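Notes for the assembly instructions talk, Drotport library, Wednesday

Slide 1
Say hello. Talk runs 37 minutes with questions at the end. Handout is by the door.

Slide 2
Subject is how people read printed instructions for things they put together at home. Most don't read them in order. They look at the last drawing, start, then go back when a part won't fit. Write for that reader. Number every step on every page, and repeat the part name each time.

Slide 3
Undersides get drawn badly. Ribs all look alike in a line drawing, so say which corner you mean. 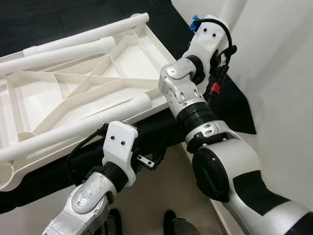

Sheldon Kowalchuk wrote back after the January talk that he never looks at the words at all, and that if a drawing needs a caption it should be redrawn. Read his note out. I agree with half of it. Captions still help when two parts differ only in length.

Slide 4
The Hollix shelf sheet. 2 pages, 8 steps, no warnings until step 7. Pause here and let them find the problem. Then show the Drelov version with the warning moved up to step 1.

Slide 5
Direction words. "Turn clockwise" depends on which end you're looking from.

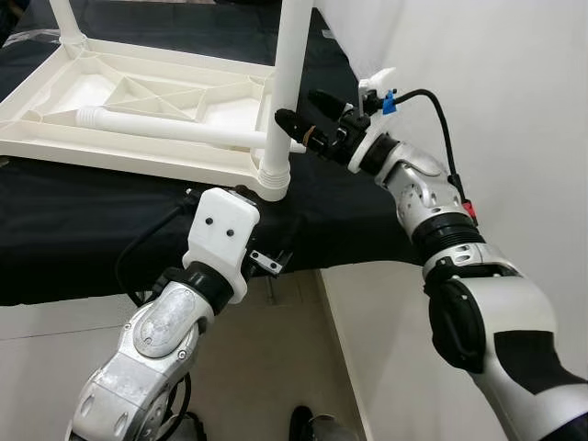
Pick one viewpoint, state it in step 1, and keep it to the last page. If the reader has to flip the piece over, give that its own step.

Slide 6
Testing. Hand the draft to someone who hasn't seen the product and keep quiet. MacDonald printed 300 copies before doing this and had to reprint.

Questions. Leave the Drelov sheet up.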